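Section 4: The Wash-Up Corner

Applies to: Drovero Shared Workroom, upper floor
Compiled by Pendo Swai. Corrections to Naomi Mrema, in writing, legibly.

You have reached the section most people skip, which explains the state of the taps. Read it once before your first session. It covers the squeeze bottles, the tub, and the strip of rim where small items go to retire.

4.1 Setting up the squeeze bottles

1. Take one bottle from the shelf marked Kobzar. Check that the nozzle tube is pushed fully into the cap. A tube that is nearly in will tell you so later, down your sleeve.
2. Fill to the shoulder and stop. The cap needs somewhere to go.
3. Screw the cap on by its ribs. Do not grip the tube and twist.
4. Stand the bottle upright, label facing out, until you need it.
5. Raise the window shade if you want daylight. The overhead fixture is adequate for rinsing and unkind to everyone. 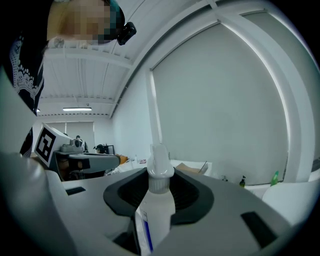
Figure 11. Squeeze bottle, upright, with cap and nozzle tube fitted.

Note: All bottles go back to the same shelf. Bottles found in coat pockets are still our bottles.

Caution: Never refill a bottle with something other than what its label says. If the label has come off, empty the bottle, rinse it and ask Tetteh Odoi for a new one. He keeps 20 and can tell when one is missing.

4.2 Using the tub

1. Put on an apron. Any apron in the cupboard will do, including the cheerful ones.
2. Move loose items off the basin floor before running water. Check the drain while you are down there.
3. Swing the spout over the basin. Open the lever slowly. Half is plenty; full is for people who brought a change of shoes.
4. Rinse cups one at a time and set them on the right-hand shelf of the tub. Upright is preferred.

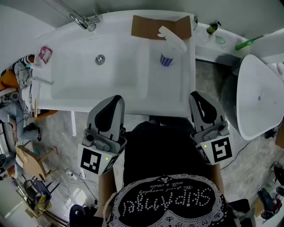 5. Close the lever and wait for the last drips before you decide it leaks. Elibariki Biwott has been called out for last drips before and was gracious about it once.
6. Clear the rim. Packets go in the drawer, cardboard goes flat in the recycling, and anything you cannot name goes to Obadia Rashidi in room 106.

Caution: Keep paper and card away from the spout. Wet cardboard comes apart in the drain, and the Nokavmont strainer has to be lifted out with a spoon.

4.3 Before you leave

Lower the shade, hang up the apron and initial the sheet by the door. For spare caps and tubes, dial 122 and let it ring.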